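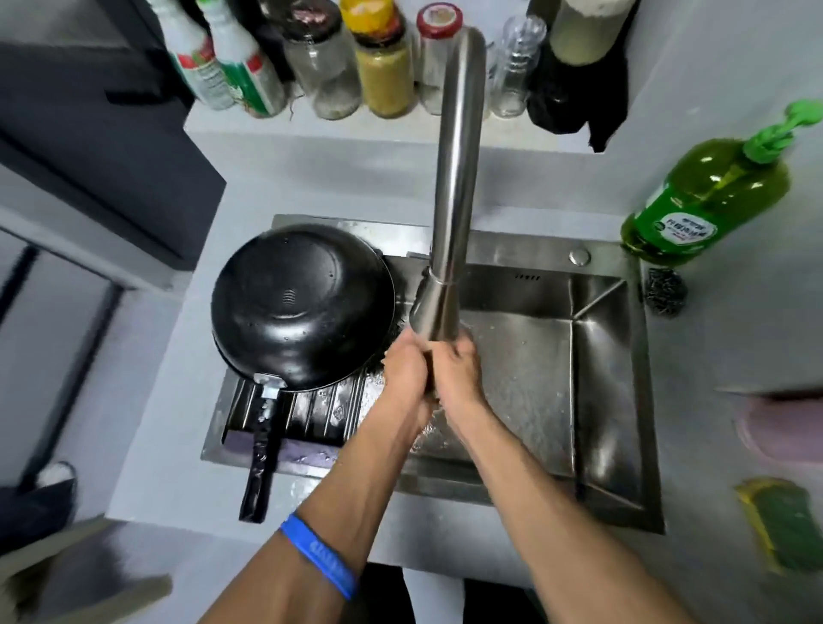 Looking After a Movie Collection: Which Tips Hold Up
By Petronella Mnguni
Home > Tips > Shelves and Storage

I own 393 movies on disc, plus a shoebox of tapes I keep meaning to deal with. In the years it took to get to that number I have been told to clean discs with toothpaste, banana peel, furniture polish and the inside of a bread crust. Most of these tips get passed along by people who have plainly never tried to watch the disc afterward. I tried a good many of them on spare copies of movies I didn't mind losing.

Wiping a dirty disc

Hold the disc by the rim and the center hole. Use a soft, clean microfiber cloth and wipe in straight lines from the middle out to the edge. Don't go in circles. A scratch that runs around the disc follows the data and is harder for the player to read past than one that crosses it.

If there's something sticky on it, a little lukewarm water and one drop of plain dish soap will do. Rinse, shake, pat with the cloth, and stand the disc upright until you can't see a single damp spot. Paper towels feel soft to your fingers and will still leave fine lines.

Toothpaste

The idea is that it polishes the scratch away. I tried it on two old DVDs of the same police comedy. One played a little better for a while and then froze at the car chase, where it had always frozen. The other stopped loading at all. Toothpaste is a mild abrasive, so you are sanding your movie and hoping for the best. On a Blu-ray, don't even think about it. The data sits much closer to the surface there and the hard coating is the main thing protecting it.

Repair kits

Kathleen Mac Suibhne lent me her Tirneck hand-crank machine, which cost her $20 and came with a bottle of blue fluid. The box promises "like new in 60 seconds." I cranked for a good deal longer than that. Light scuffs did fade. The deep scratch I cared about was still there, now with a pretty sunburst pattern around it. If a shop near you has a proper resurfacing machine, pay them to do one disc and see how it goes before you hand over a boxed set.

And check the label side before you spend anything. Hold the disc up to a lamp. If you see pinholes of light, the layer that holds the movie is damaged and no polish will bring it back.

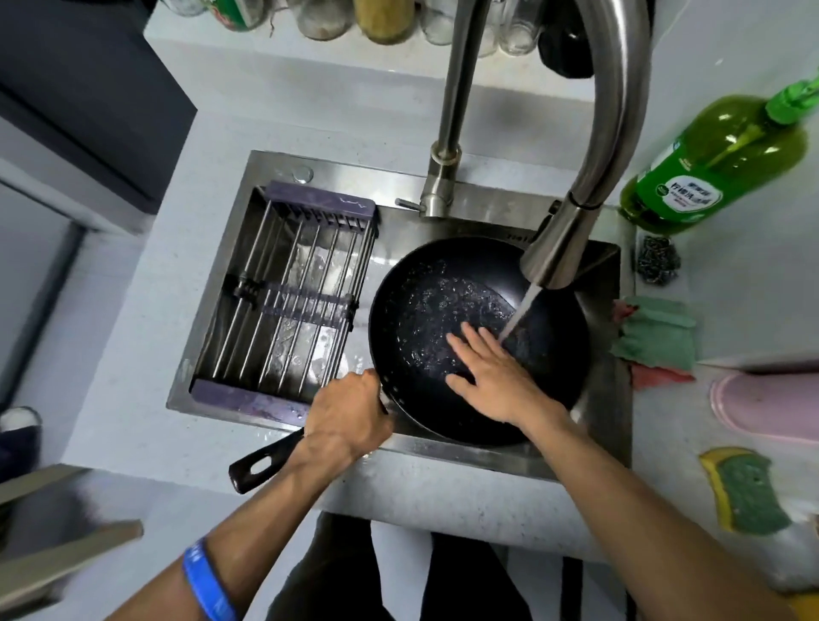
Throwing out the cases

Binders save a lot of room, I'll give them that. I moved a third of my collection into a Jernska zip folder and it went from three shelves to half of one. What the space-saving articles leave out is that grit gets into the sleeves and every disc is dragged across it on the way in and out. My most-watched titles went back into their cases by November. The ones I look at once in five years are still in the folder, and so far they look all right.

If you do use a binder, stand it on end like a book. Don't stack a second one on top.

Sorting the shelf

Alphabetical by title. People will try to sell you on sorting by director, by decade or by the color of the spine. Mahnaz Ghorbani did hers by color and it looks lovely, and she has bought the same heist movie twice. Sequels are the one place I cheat: they go after the first movie whatever they're called.

Silica gel packets

Fine in a closed box, useless on an open shelf. One little packet can't dry out a living room. If the room itself is damp, move the movies to another one, and keep them off the floor and away from outside walls and sunny windows.

Old tapes

Store them upright and fully rewound. The tip about running each tape through once a year seems sensible, but I have never seen anyone show that it makes a difference. I do it with the home recordings and skip the rest. If you see white dust or fuzz on the edge of the tape, keep it out of your player, because mold will spread to the next one you put in.

Comments (2)

Riaan Du Plessis: Banana peel worked for me on a rental copy years ago. Won't be told otherwise.

Petronella Mnguni: Did you watch it to the end?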